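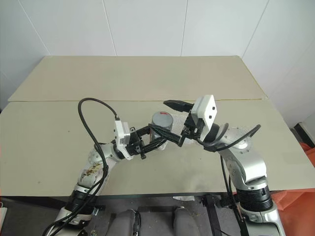 Gray lid, small red mark near the rim. The jar in question.

Feb 7, 2025

Quick one tonight, the dishwasher is on and I have until it beeps.

So the jars. I said back in the fall that I'd sort out the dry goods and then I didn't, and then a bag of rice split all over the bottom shelf and I was picking grains out of the shelf pin holes with a toothpick. That did it. Pulled everything out, wiped down the shelves, wrote a list, lost the list.

What I had before: a set of Podik canisters, square, with the push button lids. Loved them for two years. Then the buttons started sticking, one after the other, and once the button goes you're basically prying the thing open with a spoon. The big one still works. It has dog biscuits in it now and lives by the back door.

What I wanted: round, see-through enough to know if it's lentils or sugar, screw lid, nothing clever. Small ones too. Everybody sells the giant cereal size and I don't eat cereal.

Went to the Monti store out in Buturwood for them. Long drive for jars, I know, but I needed lightbulbs anyway. Came home with 8 of the little plastic ones and forgot the lightbulbs.

The red mark. OK so this is my system, such as it is. Red on the lid means there's a second one of the same thing somewhere in the cupboard, so don't put it on the shopping list. No red, check before you go to the store. I tried full labels once, with the label maker and everything, and they looked great for maybe a month. Then I'd refill the oats jar with barley because it was the clean one, and the label would be lying to me, and I made porridge out of barley. Not terrible. Chewy.

Red goes near the rim, on the lid, because I'm usually looking down at these in the drawer. You want it where your eye lands. If you put it on the side it ends up facing the back, every time.

Things I'd do different:

Buy the jars first, then plan the drawer. I measured the drawer really carefully and then the jars were a hair too tall for the front bit where the frame dips down. So they go in the back and the spices moved up front, which turned out fine but meant emptying the whole thing again at eleven at night.

Wash them the day before. They need a real dry, lids off, upside down on a towel. I got impatient with the first one and put powdered sugar straight in. Cement.

Clear the table all the way. I started with the mail and a plant and my laptop still on there and kept putting jars down on bills. One jar at a time on a bare table is so much nicer, you fill it, close it, it goes in the drawer, next.

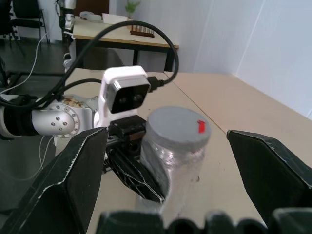
Also I like the crinkly look on the plastic more than I thought I would. I was after glass at first, Jorine makes a really pretty glass set and I had it in my cart for weeks, but I drop things. I've dropped more than 3 glass jars in this kitchen and the last one was honey. Plastic it is. The crinkle catches the light and you don't see the fingerprints so much, and I have the kind of hands that leave fingerprints on everything.

Lids. Flat is good. Flat means you can stack them two high and they sit there and behave – the old canisters had that button dent in the top and anything you put on them wobbled. I wouldn't go three high in a drawer though, mine won't close on three anyhow.

What went where, if you care: rice, red lentils, brown sugar, chia, the good popcorn, cornmeal, raisins. That's 7 filled and one spare. The spare will be buttons or screws by March, I know myself. White sugar stayed in its bag in the cupboard with a clip on it becuase I go through it too fast to bother decanting.

Flour I still haven't solved. Too much of it, too messy, none of these are big enough. If you keep flour in something you like please tell me what. Not the tin kind, I had one and the lid went rusty around the edge.

Next is the shelf under the sink, which I am not looking foward to. There's a bottle of something back there with no cap on it.

OK that's the beep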